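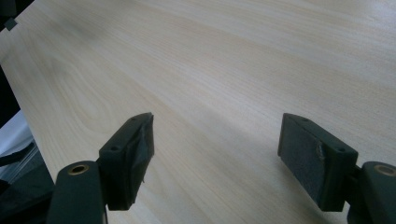
2025-12-20
By Lihua Lu

Norness, the group that writes working rules for small robotics labs, has published a new version of its guide for hand-held grippers. The main change is a fixed limit for pad wear. From now on, a gripper with a lifted or torn pad should not be used for recording until the pad is replaced.

The old guide, which came out in June, only asked operators to "check the pads regularly". Many labs wrote back that this was too open. One operator would change a pad after a small scratch, and another would continue for weeks with loose material on the gripping side.

The new text is more exact. Pads must be looked at before the first recording of a shift and again after every 400 grasps. If the surface is only scuffed, the operator writes it in the log and may go on. If any part of the pad has come away from the block, or if there is a loose piece that can touch the object, work stops and both pads are changed together. Changing only one side is no longer allowed, as two pads of different age do not hold in the same way.

Deolinda Bastos, who led the revision, said that the problem is easy to miss. "A frayed pad still picks up most things," she said. "The operator presses a little harder and does not notice it. But then the recording shows a way of grasping that a good gripper does not need."

Before the rule was written, Norness asked its members to send in their repair logs. It received 277 entries from 4 labs. Bastos said the logs were hard to compare – each lab had its own words for damage – and this is why the guide now has a short list of terms that everybody should use.

There are smaller changes also. The bushings at the finger joints should be checked for play once a week. Screws on the pad blocks are to be tightened by hand tool only. The table must be cleared between tasks, and a short recording of the open gripper over the bare surface should be kept with each session, so that the state of the pads can be seen later.

Not every member is happy with the limits. Valente, which runs long sessions, had asked for a check after every 500 grasps and says it will raise the question again at the next review. Labs may follow the old guide until their present stock of pads is used up.

Related items
Graltthorpe opens second training room for operators
Ilteck changes its rules for storing session logs
Shift length and tired hands: what labs report
Norness asks for comments on cable safety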